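Home | Issues | Planner Notes | Tools | Subscribe
Print this item | E-mail to a colleague

Planner Notes: The Arm That Took the Scenic Route

By Trinidad Ocampo

Readers of the May issue will remember that I promised a short item on the new path smoother in Rurnent. I had a draft. It was cheerful and it had a chart in it. Then I ran the smoother on the furnished room and watched the arm go from one side of a table to the other by way of most of the available air, and the draft went in the bin.

Some background for those who joined the list lately. Rurnent is our motion planner for long arms with many joints, the kind that can reach behind things and therefore get stuck behind things. Briggs is the simulator we feed it to. For most of the past year we tested in what we called the gray room, which had a floor, four boxes and no opinions. Rurnent did beautifully in the gray room. Any planner would. My coffee cup could plan a path in the gray room.

So this spring we moved to rooms with furniture in them. The request came from Bolen, who keeps our collision code and has a low view of boxes. His argument was that a chair is a much nastier shape than anything we had been testing on. It has a curved back, it has thin legs, and it has a lot of empty space that a lazy collision model fills in with solid nothing. Tables are just as bad. The space under a table is free, and a planner that doesn't know this will go over the top every time, like a man who has never heard of doors.
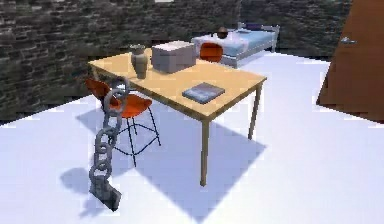
The smoother works by taking a legal path and pulling it tight, as you would a string. If the tight version hits something, it backs off and tries a looser one. In the gray room it backed off now and then. In the furnished room it backed off 215 times on a single query, gave up, and returned the original path with a log message reading "smoothing complete." I wrote that message myself, some time ago, in a better mood.

Bolen and I spent an afternoon on it. Our first guess was the chairs, mostly out of spite. We swapped their simple hulls for a finer breakdown into small convex pieces, which took the checker from 12 shapes to 570 and made everything slower. The path got a bit shorter. It was still the kind of path you would take if you were being paid by the mile.

The real trouble was duller. Rurnent pads every link of the arm by a safety margin, and it pads every object in the room by the same margin, and at some point in the history of the code somebody decided that the pair of them should also have a margin between them. We were being careful three times over. With a short arm in a big room you would never notice. With a chain of links that has to thread down past a chair, you have padded yourself out of every gap there is. The smoother was right to give up. I only wish it had said so.

The fix is one margin, set in one place, with a warning if anybody tries to set another. On the same query the smoother now backs off 40 times, which I still think is too many, and it finds a path that goes where a sensible person would point. Planning time came back down as well, even with the finer chairs, and Bolen has asked that they stay. I have stopped arguing with him about chairs.

A few practical points if you are updating:

If your config file sets pad_link and pad_world separately, Rurnent will use the larger of the two and complain about it at startup. Please read the complaint before writing to me.

Scenes made with the old Brolitz exporter store furniture as single hulls. They will load fine and plan badly. Export them again with the split option turned on, and go make lunch while it runs.

The "smoothing complete" message now has a sister, "smoothing abandoned, path returned unchanged." If you have scripts that search the log for the first one, they have been lying to you for as long as mine have been lying to me.

Still open is what to do when something in the room moves halfway through a plan. At present Rurnent finishes the motion it promised and replans afterward, with all the flexibility of a freight train. Bolen has a branch that checks the rest of the path as it goes. It passes its tests in the gray room, so I will be trying it in the other one before I say anything nice about it.

Share (12) | Comments (40) | Print | E-mail
Previous item | Next item | Back to issue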